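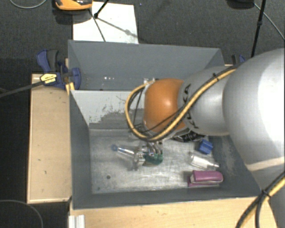
# Grinura Bin Picking Stack

Grinura is the perception, planning and execution software used by the Favcombe manipulation group for picking mixed household and office objects out of an open bin. This document describes release 5 of the stack, the dataset distributed with it, and the conditions under which both may be used. It is intended for engineers who will run the software on an existing cell and for researchers who will work only with the recorded data.

Maintainer: Lamisi Ankrah
Planning and control: Gilles Joly
Perception: Lihua Xia
Data release and documentation: Yavuz Sarıgül

## Scope

The software covers a single arm working over a single bin with a fixed camera. It selects a grasp, plans an approach that respects the bin walls, closes the gripper, and lifts. Placement after the lift is left to the calling application through the `on_lift` hook.

The following are outside the scope of this release:

- moving bins or conveyors
- two arms sharing a workspace
- deformable packaging such as bags and pouches
- operation with people inside the reach of the arm

## Components

| Package | Purpose |
|---|---|
| `grinura_percept` | Segmentation, depth filtering and bin model fitting |
| `grinura_grasp` | Grasp proposal and ranking |
| `grinura_plan` | Collision checking and trajectory generation |
| `grinura_exec` | Arm and gripper interface, force limits, recovery |
| `balogun` | Recording, playback and annotation tools |

Balogun was first written for the Wustow assembly project and is maintained in its own repository. Grinura pins a specific commit. Users should not upgrade Balogun separately, as the log format changed between releases 4 and 5.

## Installation

```
git clone --recursive <internal mirror>/grinura.git
cd grinura
./scripts/bootstrap.sh
colcon build --packages-up-to grinura_exec
```

Dataset users who do not operate an arm may build `balogun` alone. No arm driver is required for playback.

## Calibration

Two calibrations must be on file before `grinura_exec` will start.

1. **Camera to base.** Run `grinura calibrate camera` with the target plate fixed to the flange. The procedure collects 20 poses and writes the result to `config/cell/extrinsics.yaml`.
2. **Bin model.** Empty the bin and run `grinura calibrate bin`. The tool fits the floor, the outer walls and any divider, and stores them as separate surfaces.

The bin model must be repeated whenever the bin has been moved or its clamps loosened. A shifted divider is a common source of refused plans, and the error message (`no clearance on approach`) does not identify which surface is at fault. The command `grinura plan --explain` prints the surface name.

## Perception Notes

Bare metal bin floors produce glare, and scratches in the surface can be returned as false edges. The default depth filter discards isolated returns within a small band above the fitted floor. Thin objects may be discarded with them. Sites that handle cards, rulers or flat tools should set `floor_band: narrow` and accept a higher rate of false proposals.

Clear plastic remains difficult. The segmentation model generally finds the outline of a transparent bottle, but depth inside the outline is unreliable. For these objects, `grinura_grasp` takes the outline from the color image and estimates height from the nearest valid returns. Proposals generated in this manner carry the flag `depth_inferred`, and the calling application may decline them.

Cables carried on the outside of the arm are not part of the robot model supplied by most vendors. Grinura masks them with a swept volume defined in `config/cell/dress_pack.yaml`. The volume should be drawn generously near the wrist, where a loop of cable can change shape as the joint turns.

## Dataset

The release includes 2,164 recorded pick attempts, of which 282 are reserved as a test split. The test split must not be used for training or for tuning thresholds.

Each attempt contains:

- color and depth streams from the fixed camera
- joint positions and commanded velocities
- gripper opening and motor current
- the ranked list of grasp proposals
- an outcome label: `lifted`, `dropped`, `missed` or `aborted`

Outcome labels were assigned by the operator at the time of recording and reviewed by Bogdan Bednarek. Where the two disagreed, the reviewer's label was kept and the original is stored in `label_operator`.

## Known Limitations

- All attempts come from one cell. Models trained only on this data should be expected to perform worse under other lighting or with other bins.
- When an object lies against a wall, the planner prefers a steep approach and may reject grasps that a skilled operator would consider safe.
- Recovery after a drop returns the arm to its home position. A shorter recovery is planned but is not included in release 5.
- Timestamps recorded before February have a fixed offset between the gripper and camera streams. `balogun repair-time` corrects it.

## Terms of Use

Software and data are provided for research and internal evaluation. Redistribution of the recordings requires written approval from the maintainer. Derived models may be shared if this document accompanies them and the release number is stated.

## Reporting Problems

Please open an issue in the Grinura tracker and attach the output of `grinura report`. Questions about labels or missing files should be assigned to Yavuz Sarıgül, and questions about refused or unexpected motion to Gilles Joly.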